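Fri 8 February

Stone sample tests, continued. Normand asked me to write down the reasons also and leave the numbers for the sheet, so this entry is longer than usual.

Yesterday evening I put the second round of stains on the polished marble offcuts from Verbeke. Same order as the first round: lemon juice, red wine, black coffee, olive oil, and one drop of vinegar at the far end. Each spot was covered with a watch glass so it does not dry too early. In the first round I forgot the covers on one piece and the coffee dried to a ring, so that piece is not comparable. I have marked it with a cross on the back and put it on the lower shelf. Please do not use it.

Results this morning. The two acids etched all the unsealed pieces, as we expected. The mark is dull when you hold the piece against the window and you can feel it a little with the fingernail. On the pieces with the Prateck sealer the etching is the same, or so near the same that I cannot separate them by eye. The wine and the coffee stayed on top of the sealed pieces and came away with a damp cloth. On the unsealed ones there is a pink shadow from the wine. Oil is the worst without sealer. It went in deep and made a dark spot with a soft edge.

So the sealer helps against stains and does nothing for acid. Amrit told me this before I began, but the customer of Ramano wants to see it on her own stone, and I think she is right to ask.
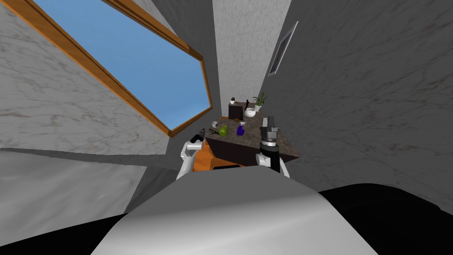
For the oil spot I tried a poultice. I mixed baking soda with water until it was like thick yogurt, spread it wider than the spot, covered it with plastic film and taped the edges. It should stay 2 days. Reginald prefers to use acetone with the white powder from the tin, and he says water cannot pull oil. He is probably correct. I will do one piece his way, next to mine, and we compare on Monday.

Polishing the etch marks: I started at 300 grit by hand, wet, with small circles, and this was a mistake. It was too coarse for such a shallow mark and I made the dull area bigger. On the next piece I went directly to the Pliltel polishing powder with a felt pad and a little water. After a few minutes the shine was almost back. Looking from the side there is still a soft cloud where the vinegar was. More time with the pad may remove it, but the pad was getting hot and I stopped.

The pad is worn at one side. Solange, if you order from Pliltel this week, please add the felt ones of 50 mm and not the foam.

Open questions:

- Does the sealer change the color of the gray veins? On one piece they look darker to me. Nizar does not see it.
- How long must we wait between two coats? The can gives one number and the data sheet gives a different number.
- The honed pieces are not tested yet. An etch should be less visible on them, but oil may go in faster.

The drying cabinet was at 65 when I came in, too high for sealed pieces. I turned it down and left a note on the door. The honed pieces are inside, top tray, labels facing front.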